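21/06/2018

**Progress report, oral history and letters project, Bredanar**

Hello again! You asked for a plain update and not a slide deck, so I'm just going to write down where we've got to, and you can skip to the money part at the end if you're short on time (I would).

The short version is that the letters are going well and the recordings are a bit behind. We now have 97 letters transcribed from the Urbonaitė collection, which is the big bundle of family mail that came out of the old mill houses. I thought the handwriting would be the hard part. It's the spelling! The same street in Bredanar is written four different ways, sometimes twice in one letter, and I've had to start a list just so the search will find them all. That list wasn't in the plan but it's already the thing I use most, so I'd like to put it out with the transcripts when we publish.

The originals stay in the order they came to us, even where the order makes no sense. A letter about a wedding sits right before the one announcing the engagement. I was tempted to fix it, and I didn't, but each transcript has a date line so readers can sort them however they like.

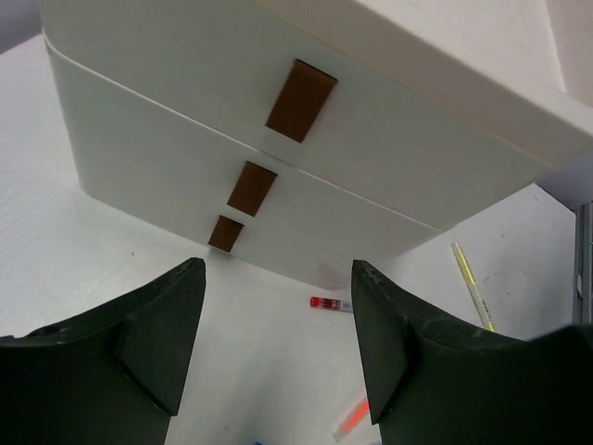

One of the readers on the Pluven side wrote back after seeing the first batch and asked whether we could keep the original spelling in the transcripts and put the modern one in brackets, as her grandmother's letters lose their sound once they're tidied up. She also thought two of the street names on my list were really the same lane, before and after it was paved. I've said yes to the brackets. It means going back over the early ones, so that's a week or so gone, but I think she's right and the pages do read better that way. The lane I still need to check against the old town map, and the only good copy is at Breltell.

Now the recordings. We planned 38 and have 10 finished. Two things slowed us down. People are happy to chat over coffee and then go very quiet when the recorder comes out, so I've started visiting twice, once just to talk and once to record. It takes longer (obviously) but the second visits have been wonderful. One lady talked for almost two hours about the dances at the mill, who walked home with who, and which of the bands couldn't keep time. I haven't had the heart to trim it yet.
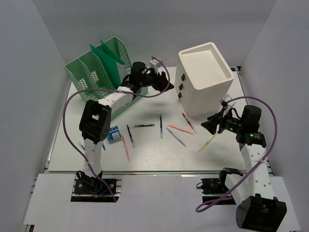 The other thing was my own fault. I'd booked the visits too close together and left no time to type up notes in between, so by the third week I was mixing up who had said what. I've spaced them out now, two a week at most, and I write up each one the same evening. At this rate we'll have the full set by November, a little later than I promised you in the spring. I'd still like to keep the number where it is if you're okay with the wait.

Money: we've spent $1037 so far, mostly on travel to Pluven and on copies from Breltell. The copying went a bit over, the travel came in under, and the two pretty much cancel out. I'm not asking for anything extra.

What I do need is a yes or no on the later finish, and a decision on whether the recordings go online in full or as short clips. I'd go for full, with a few clips up front for people who don't have two hours to hear about dances. Let me know which you prefer and I'll get the release forms changed to match before the next visit.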